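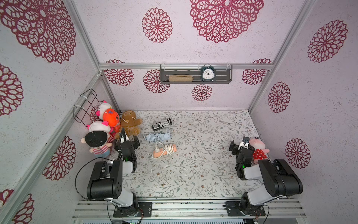
Does the way a cord is wound affect how quickly a power strip can be put back into use? In our data it did, and the effect was larger for the winding style than for the length of the cord.

### 4.2 Cord storage in shared households

Households in the Morkcombe sample kept an average of 5 power strips, most of them out of use at any given time. Storage took two main forms. In the first, the cord was wound around the body of the strip, so that strip and cord formed a single object. In the second, the cord was gathered into a separate bundle beside the strip or left loose. Figure 3 shows strips of the first kind: a black one with its white cable bundled around it, a pale blue one with a thin white cord coiled tightly around the middle, and a peach-orange one wrapped more loosely, with a loop of cord trailing from it.

We recorded 246 retrievals over 7 weeks, beginning in July. A retrieval was counted as complete when the plug could reach an outlet two meters away without a knot in the cord. Tight wraps took longer to undo but seldom snagged on neighboring items. Loose wraps came free sooner when a strip was stored alone. When several strips shared a drawer, this advantage disappeared, as the trailing loops caught on one another and had to be separated by hand.

Participants were also asked to sort their cords before the second round of visits. Bundles of many small loops were usually placed with other bundles, whatever the device they belonged to. Long cables with a single wide loop were treated as unfinished and were often rewound before being put away. Color played a part in sorting as well: a cord in a distinct color, such as light blue, was matched to its device more readily than a white one.

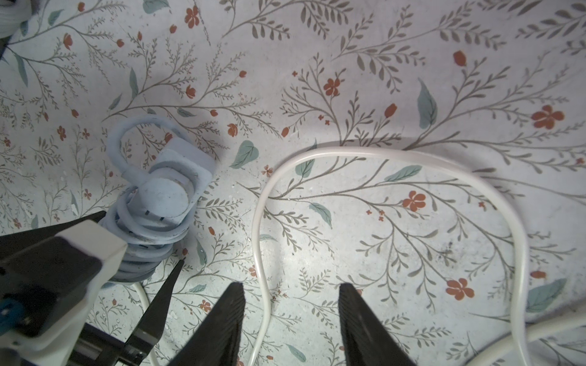

Emília Lukáč objected, on reading an earlier draft, that a separate bundle should not be scored as a failed wrap, and that her own household kept every cord that way on purpose. We accepted the point and recoded those cases as a third category, "bundled apart." The recoding lowered the share of loose cords but left the order of retrieval times unchanged.

**Figure 3.** Power strips with cords wrapped around the body, and a light blue coiled cable beside a long white cable, on a floral-patterned surface.

Cord stiffness was not measured and remains a limit of this section.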